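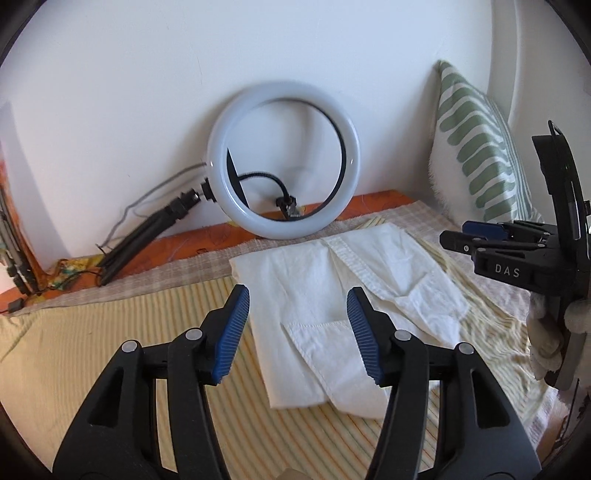 Two grippers, one bed, and a white piece from the folding pile. 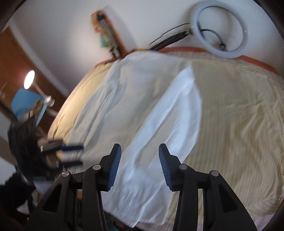
Gullen, October

If you've been asked to show a robot how to fold things, with a gripper in each hand and your own linens on the bed, I have a few household tips to pass along. I have folded for a family most of my life and thought I knew how. Then Giorgia Dal Bello, who runs the folding sessions for Pundow, handed me a pair of grippers and I couldn't turn over a hem to save my life!

Start with the bed itself. Pull the bedspread snug before every session and tuck it under the mattress on the far side. A loose spread comes up along with whatever you pinch, and then you have two things to fold. Stripes are fine underneath, and I find they help me see whether I'm holding my edge straight. White on top of a pale stripe can be hard to pick out late in the day, so I turn on a lamp at the side and wait for the shadows to show me where the creases are.

Pinch at a seam or a stitched edge when there is one. The ribbed pads hold a double thickness much better than a single layer, and thin sheets will slide right out if you only catch a quarter inch. Come in low, nearly flat to the bed, close the jaws, and then lift — slowly, slower than feels natural. I hum to keep my pace (my husband has asked me to pick another song).

Let one hand hold while the other one moves. At home we all fold with both hands flying, but for teaching it reads much more clearly if the left stays put until the right has set its corner down. If you drop a corner, don't reach in with your fingers. Pick it up again with the gripper and carry on, and leave that try in the batch. Giorgia likes to have those too.

For big thin sheets, lay them out on the diagonal first and work from the corner nearest you. Small pieces can go flat in the middle of the bed, with the messiest side toward your stronger hand.

Wrists get sore. I do eight folds and then put everything down and shake my hands out by the window. My count stands at 294 so far, and almost all of the last batch came out square enough to go on a shelf.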